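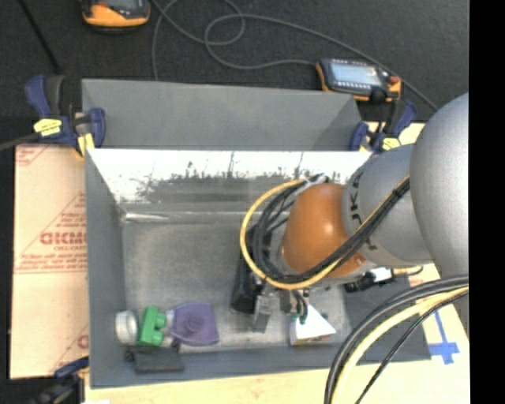 Small Items and Sorting Boxes: Frequently Asked Questions

Last updated September 16, 2024

These are the questions we get most often about the sorting boxes in the Skarnell work hall in Fativmont. If yours isn't covered, write to Jeanine Visser at the front office.

What is a sorting box?

A large gray box with an open top, kept on a light wooden work table. Small items that don't have a place of their own go into it until they are matched to a shelf, a set or an owner. Each box is checked at the end of the month.

What kinds of things can go in?

Anything that fits in one hand and won't leak, roll off or break under its own weight. Typical items are toy building blocks, lids, caps, spools, small holders and stands, pads, and clear plastic pieces we can't identify yet. Food, batteries and anything with a blade go to the front office.

Does it matter where I put an item in the box?

Yes. Start at the front wall and work along it from left to right. Leave a little space between items so each one can be picked up without moving its neighbor. Taller pieces can stand farther back, toward the middle of the floor. Please don't stack.

Why don't you use dividers?

We had them until July. The Hiebert inserts were a good fit when new, but they came loose and small pieces ended up underneath. A plain flat floor is easier to check. We may try dividers again in the drawers, where things stay put.

I found a building block. Does it go in the box or with the toys?

In the box. The toy sets are kept by series, and a single block with round studs on top could belong to several of them. Iara Cáceres matches blocks to sets and will move it. If you already know the set, write the set name in the log so she can skip the matching.

What about lids and caps with nothing to go on?

They stay in the box until the next monthly check. After that they move to the lid drawer under the window — it holds 200 of the common sizes and is sorted by width. Soft lids and hard lids are kept together.

The box has clamps on it. Can I take them off?

No. The blue-and-yellow bar clamps at the corners are there to secure the box and should stay on. If one feels loose, tighten it by hand until it is snug and stop there. Don't borrow one for another job, even for a few minutes. Spare clamps hang on the back wall, and you can sign those out.

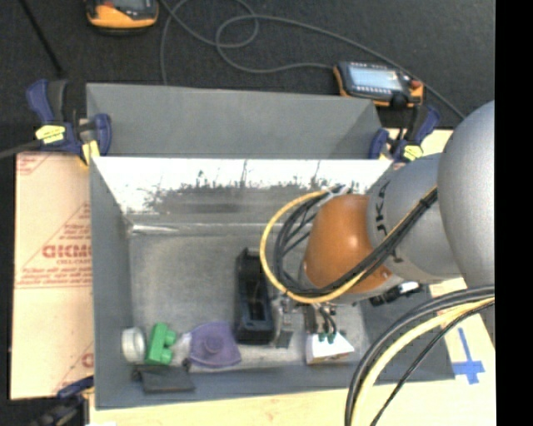 How do I clean a sorting box?

Move the items to a tray first and keep them in the same order. Wipe the floor with a dry cloth, then a damp one, then dry again. The walls pick up smudges and grime low down, so give the bottom half a second pass. We use Zikine surface cleaner, one capful to a bucket of water. Scuffs in the floor don't come out and you can leave them alone.

The flat pad by the front wall can be lifted out and wiped on both sides. Put it back where it was.

Do I need to label what I put in?

No labels on the items. Write a line in the log book instead: what it is, the color, and where you found it. "Purple, round, raised center" is enough if you don't know what the thing is for. The log is at entry 2844 as of this update, and the earlier pages are in a binder at the front office.

How long do you keep unclaimed items?

Two monthly checks. Then they go to the parts shelf, where anyone may take them. Items with a number or a name on them are kept longer.

I'm looking for something I lost here. Where do I start?

With the log, not the boxes. If you know the entry number, ask for it directly — item 1792, for instance, is a shelf bracket still waiting for its owner. If nothing in the log sounds right, the front office will look through the boxes with you.

Can I drop off a large bag of mixed pieces?

Up to 20 pieces can go straight in a sorting box. For more than that, send a message first and Iara will set up a separate tray.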